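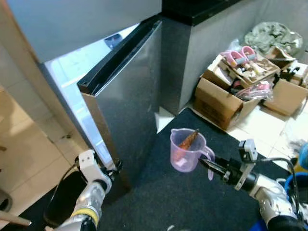

Households in Skurkanthorpe will be able to have the door seals on their fridges and freezers checked and replaced without charge from February, under a scheme announced on 15th November by the housing association Grornden.

The scheme covers 300 homes in its first phase. Tenants in the Gape estate will be offered appointments first, followed by those in the older terraces north of the railway line. Owner-occupiers and private tenants can join a reserve list, but will be charged for parts.

A worn or split seal lets warm, moist air into the cabinet. The compressor then runs for longer to hold the set temperature, and frost builds up on the evaporator, which reduces its ability to take heat out of the food compartment. In a frost-free model the extra moisture also lengthens the defrost cycle.

Berwyn Bellis, technical manager at Grornden, said the association had looked at appliance faults reported by tenants over the past two years and found that seals were often left alone until the whole appliance was replaced.

"The seal is a cheap part and on most models it pushes into a channel round the door," he said. "Older ones are held by screws under the lip and take longer. In both cases the door has to be checked for square afterwards, or the new seal will leak at the corner where the old one did."

Each visit will include a test of the seal with a strip of paper at several points round the door, a temperature reading on the middle shelf, and cleaning of the condenser coil where it can be reached without moving fixed units. Fitters will also check that the appliance is level and that there is a clear gap behind it for air to pass. Visits are expected to take up to 100 minutes where a seal has to be fitted.

Replacement seals will be supplied by Vumell, a parts wholesaler based in the town, which will cut and weld lengths to size for models no longer supported by their makers. Integrated appliances behind kitchen unit doors are included, although the hinges on these will be adjusted only if the unit door is preventing the fridge from closing. Wine coolers and chest freezers kept in outbuildings are excluded.

Tenants are asked to note the model number before booking. It is normally printed on a label inside the food compartment, beside or behind the salad drawer. Food can stay in the appliance during the check, but freezers with heavy frost should be defrosted the day before the visit.

The budget for parts in the first phase is £3000. Grornden will publish the temperature readings, without addresses, when the phase is complete, and will then decide whether to extend the scheme to its properties outside the town. Booking forms are available from the Grornden office and will be sent with the next rent statement.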